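About Tumow

Hi, and welcome! I'm the person behind Tumow, which is a laundry folding and closet tidying service, and also (on weekends, when I can manage it) a small class for people who would like to do their own folding and enjoy it a bit more.

I started out folding for neighbors. One of them had a new baby and a mountain of clean clothes on the couch, and I offered to take care of it while she napped. Two hours later the couch was a couch again and she asked what I charged. I had no idea, so I said a coffee. Prices have gone up a little.

The name is a mash-up of "tumble" and "tomorrow," because tomorrow is when most of us plan to put the laundry away. I wanted something cuter but my sister's kids voted and that was that.

Where we work

We cover Bandel and Kikano, plus the older streets on the Doucette side of the creek. If you're just past that, write anyway! I've been known to drive a bit farther for a good linen closet. There are 3 of us on the team now and we usually come in a pair, so a full household's worth of clean laundry is a morning's work.

What we do

We fold, hang, sort and put away. We don't wash, iron or mend, and we don't throw anything out unless you've said so. Socks without partners go in a bag on your dresser and what happens after that is between you and them.

A regular visit is $140 and covers the clean laundry for the whole household, with beds made up if you leave the sheets out. Dresser drawers are extra, $30 each, and that includes emptying the drawer, wiping it down and putting everything back so you can see it all at once.

How we fold

I fold on the bed. I've tried tables and I've tried one of those plastic flip boards, and I keep going back to the bed, since it's big and it's a nice height for my back. Smooth the blanket first or every wrinkle in it ends up under your shirt. Anything with an elastic waist is its own little project: lay it down, waistband at the top, pat the gathers flat with your palm, then square up the sides before you make the first fold. Don't stretch the elastic to make it match the hem. It won't, and the fold comes out crooked.

Soft, slippery fabric takes longer. Fold it slowly in big sections and let it settle between folds.

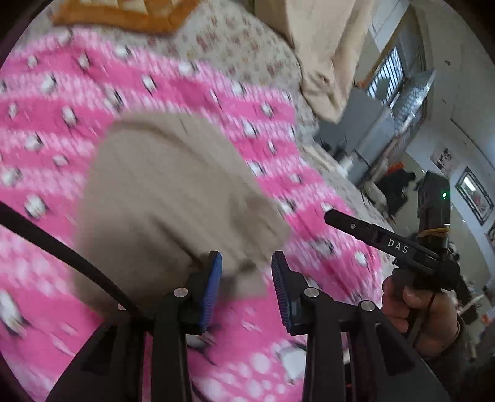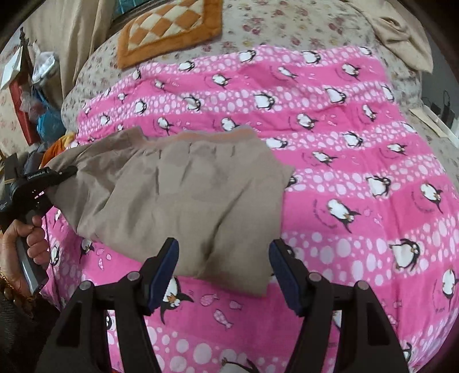

Brown on pink penguins, on the bed.

Our weekend class

We opened the class in April and it filled up faster than I expected (I'd put out chairs for almost 30 people and was sure I'd be stacking them back up again). You bring a basket of your own clean clothes and go home with it folded. We do T-shirts, pants, fitted sheets and whatever odd thing you've got at the bottom of the basket. Yes, fitted sheets! Everybody claps when the first one comes out square.

Getting in touch

Use the contact form and tell me how many people are in the house and whether there are pets. I answer in the evenings. If you'd like a regular slot, ask early, as mornings go first.

Page last updated Friday, August 4, 2023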